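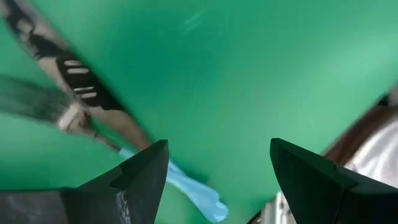 Page last changed: May

Home Kitchen Laundry Workshop Garden Ask Us Search

Table and Bench Tops 101

Most damage to a table or bench top comes from cleaning it with the wrong thing. The notes on this page cover the tops we get asked about most. If you don't know what yours is made of, start with the mildest method and try it underneath or at a back corner first.

Everyday wiping

Brush or vacuum before you wipe. Grit dragged around under a damp cloth makes fine scratches, and on a plain dark color they show from across the room. A soft paintbrush is good for getting crumbs and sawdust out of the joint where the top meets a wall or a backsplash.

For the wipe itself, use warm water with a few drops of dish soap. Wring the cloth until it stops dripping. Go over the top once with soapy water, once with plain water, then dry it with a towel. Soap that is left to dry turns into a dull film, and people then reach for a stronger cleaner when all they needed was a second rinse.

Change the cloth when it looks gray.

Checking for film and scratches

Turn off the overhead light and hold a flashlight low, almost level with the top. Film shows up as a haze with swipe marks in it. Scratches show as thin bright lines that stay put when you wipe. Stray threads and pet hair look a lot like scratches in this light, so run a fingertip over the line before you start polishing anything.

Smooth tops in a solid color are the least forgiving. A patterned or speckled top will hide years of wear.
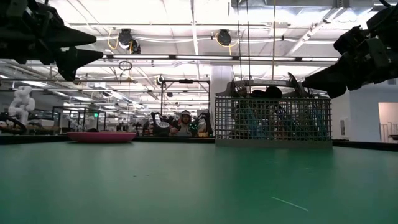 Marks and stains

Pencil. A white vinyl eraser, used lightly. Brush off the crumbs.

Ballpoint ink. Rubbing alcohol on a cotton swab, dabbed and not rubbed. Turn the swab as it picks up color. Do not use alcohol on shellac or on any finish you can't identify.

Tape residue. Press a fresh piece of the same tape over it and pull it up quickly. Repeat. What's left will usually come off with a little cooking oil, left on for a few minutes and washed away with soapy water. Oil is fine on laminate and glass but will darken bare wood.

Candle wax. Put ice in a plastic bag and set it on the wax until it is brittle. Lift it with the edge of an old plastic card. Never use a metal scraper, even held flat.

White glue. Lay a wet cloth over it for 30 minutes and it should roll up under your thumb. Yellow wood glue takes longer and may need two rounds.

Coffee and tea rings. Baking soda mixed with water to a soft paste, spread on with a finger, left for a short while and wiped away. Don't scrub. Baking soda is a mild abrasive and it will take the shine off a glossy top.

Rust from a can or a tool. Lemon juice on laminate. On natural stone do not use lemon juice or vinegar at all, as both will etch it.

Oiled wood tops

Oil a new top several times in the first weeks and after that when it looks dry. A quick test is to drip water on it. If the water beads, leave it alone. If it soaks in and leaves a dark spot, it wants oil.

Put the oil on thin with a lint-free rag, leave it according to the can, and wipe off everything that has not soaked in. A sticky top means too much was left behind. You can usually rescue it by putting on a little more oil, which softens the old layer, and wiping the whole lot off.

Spread oily rags out flat outdoors until they are stiff and dry. Balled up in a trash can they can heat up and catch fire by themselves. This applies to linseed, tung and most Danish oils.

Painted tops

Give new paint plenty of time before you put anything heavy on it. Dry to the touch is a long way from cured, and a lamp set down too early will stick and lift a ring of paint with it. Felt pads under lamps and vases help later on, though not on fresh paint.

Small chips can be filled with the leftover paint. Build it up in thin coats with an artist's brush, let each one dry, and level it with 2,000 grit paper used wet on a small block. Keep the block on the repair and off the paint around it.

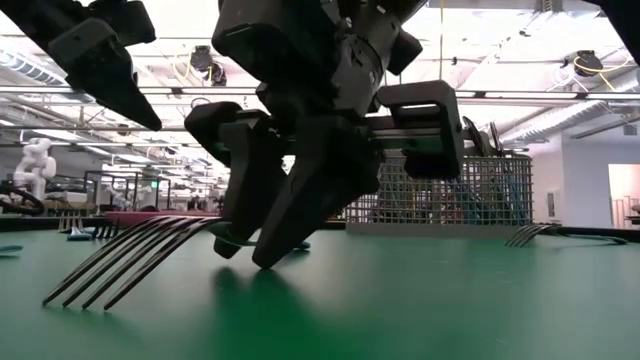
A flat green tabletop.

Mats and covers

Rubber feet and rubber-backed mats can stain vinyl and some painted finishes a yellow-brown that will not wash out. Use cork or felt instead, or cut squares of parchment paper to go between. Lift any mat now and then and wipe under it.

Cloths with a flannel back are good for dining tables. Clear plastic sheet is good for craft work but should come off overnight if there is any damp under it.

From readers

Siham Azar keeps a spray bottle of plain water next to her sewing table and mists the cloth, never the table. She says this ended the swelling she used to get along the seams.

Khrystyna-Mariia Romaniuk asks whether car wax can be used on laminate. It can, on a top that never touches food. Apply it thinly and buff well. It will be slippery for a while, so move anything that might slide.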